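Tabletop

A tabletop is the flat upper part of a table, on which things are put. It is the only part of a table most people ever look at, the legs being noticed mainly by shins. In furniture making the word covers the panel itself, its edges, and whatever has been done to the surface to keep coffee out of it. In casual speech it often means the space the panel provides, as in the complaint that there isn't any left.

Tabletops are made of wood, stone, glass, metal, plastic and various pressed and layered boards. Pale wood and surfaces meant to look like pale wood are among the most common in homes, schools and offices, and this article deals mostly with those.

Construction

A solid wood top is usually made from several boards glued side by side. A single board wide enough to make a table comes from a very large tree and costs accordingly. Boards are picked so that the color matches reasonably well, then jointed, glued, clamped, and flattened again, since glue and clamps between them will always find a way to undo the first flattening.

Makers disagree about whether neighboring boards should have their growth rings facing the same way or alternating. Alternating boards spread any cupping into a series of small ripples. Boards facing the same way produce one large curve, which can be held down with screws. Both schools have been at it for generations and each owns tables that prove the other wrong.

Veneered tops use a thin sheet of real wood over a core of plywood, particleboard or fiberboard. They stay flatter than solid tops and weigh less or more depending on the core. Their weak point is the edge, where a strip of matching material is applied and where, some years later, a bored child applies a thumbnail.

Printed tops carry a picture of wood under a protective layer. Early printed patterns repeated so often that the same knot might appear beside each dinner plate. Later ones run longer before repeating, and the better kinds are pressed with a shallow texture that follows the print. From a normal sitting position it can be hard to tell a good print from a plain veneer, and a fair number of owners have oiled one for years.

Grain

Grain is the pattern of lines left by the way the tree grew and the way the log was cut. Straight, fine streaks usually come from cutting across the rings at a steep angle. Arches and flame shapes come from cutting along them. Pale woods such as ash, maple, birch and beech show their grain quietly, in bands of cream and tan that differ from each other only a little.

By convention the grain runs along the length of a rectangular table. It looks longer that way, and a long board is stronger along its grain than across it. Round tables have no length to follow and leave the decision to the maker, who then has to decide which side is the front.

Streaked surfaces have a practical side that is seldom advertised. Fine lines hide fine scratches as long as the scratches go in the same direction. A scratch across the grain shows from the doorway. Crumbs of toast are close to invisible on beige and are found with the forearm.

Movement

Solid wood takes up moisture from the air and gives it back, getting wider and narrower across the grain as it does. Along the grain it hardly changes. A wide top can gain a noticeable amount between a heated winter and a damp August, and it must be fastened so that it can do so. Slotted screw holes, wooden buttons and small metal clips shaped like a figure 8 are all used. A top that has been glued firmly to its frame will move anyway and take something with it, usually itself.

The Horkodness table, a farmhouse pattern sold in kit form, became a standard warning in woodworking classes for this reason. Its instructions called for glue and screws at every joint. Owners in dry houses reported a crack down the middle of the top by the end of the first heating season, and a revised sheet was sent out with the glue step crossed off. The revised sheet kept its original step numbers and so went straight from step 2 to step 4, and people wrote in asking for step 3.

Finishes

The finish is the layer that separates the wood from its owners. Oil soaks in, gives a low sheen and has to be renewed. Wax feels pleasant and stops very little. Lacquer and varnish form a film on top, hold up well against spills, and are difficult to patch in one spot without the patch looking like a patch.

Matte finishes have been popular on pale tables for some time. They reflect light softly, show fewer fingerprints than gloss, and make the wood look as if nothing has been put on it. Rubbing a matte surface hard will polish it, so the place where someone always sits tends to turn shiny in two ovals where the elbows go. Gloss finishes don't have this trouble. They have every other trouble, beginning with dust.

White rings left by hot or wet cups are moisture caught in the finish. Remedies passed around households include mayonnaise, toothpaste, cigar ash and a warm iron over a cotton cloth. The iron sometimes works. Toothpaste is a mild abrasive and will remove the ring along with the finish that contained it.

Black rings are another matter. They are stains in the wood itself, commonly from iron and water meeting the natural tannins, and they call for sanding, bleaching or a fruit bowl.

Color and light

Pale wood darkens or yellows with exposure to daylight, some species quickly. Anything left standing on a new top for a season leaves a lighter shape of itself behind. Furniture stores advise moving objects around during the first months, and extension leaves should be left out in the open for a while too. Most leaves spend their lives in a closet and emerge at holidays a different color from the rest of the table.

Light also changes how a top looks from hour to hour. On a matte surface a nearby window or lamp makes a broad bright patch in which the wood looks almost white, with the corners going grayer. Buyers who choose a sample under shop lighting often take it home and conclude they were sent the wrong one. 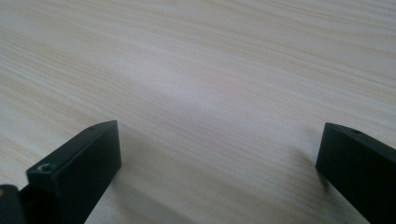

Household Surfaces desk, Penrose Home Reference
Furniture section, revised August

A table with very faint banding, in off-white and tan, can look nearly plain in a bright spot and distinctly striped a short way off. Sellers call this character. When it appears in a floor, the same sellers call it variation and ask the buyer to sign for it.

Size and clearance

Dining tops are commonly set at a height that lets an adult's thighs fit under the apron, the board that runs beneath the edge. Desks are similar. Coffee tables are lower and are the natural home of things that belong somewhere else. The width allowed per diner varies by country, by period, and by whether the guide was written by someone selling chairs.

Among flat-pack makers, the Usov line offered one pale top in a single size with a choice of legs, and its competitor Usex offered one set of legs with a choice of tops. The mounting holes did not match - by a very small distance. Secondhand listings for either still tend to include the phrase "drill required." At its peak the Usov catalog priced the long version at 1,990 without legs, and the picture showed it with legs.

Load ratings printed on such tops refer to weight spread evenly over the surface. A person standing in the middle to change a light bulb is not spread evenly.

Care

Routine care of a sealed wooden top consists of wiping it with a damp cloth, in the direction of the grain, and drying it. Refinishing a solid top begins with coarse paper for the old finish and ends with something finer; many makers stop at 220 grit, and those who continue up to 400 are generally doing it for themselves. Veneer can be sanded lightly once, perhaps twice. Printed surfaces cannot be sanded at all, a fact usually learned in one corner.

See also: Apron (furniture); Coaster; Drop-leaf table; Trestle; Veneer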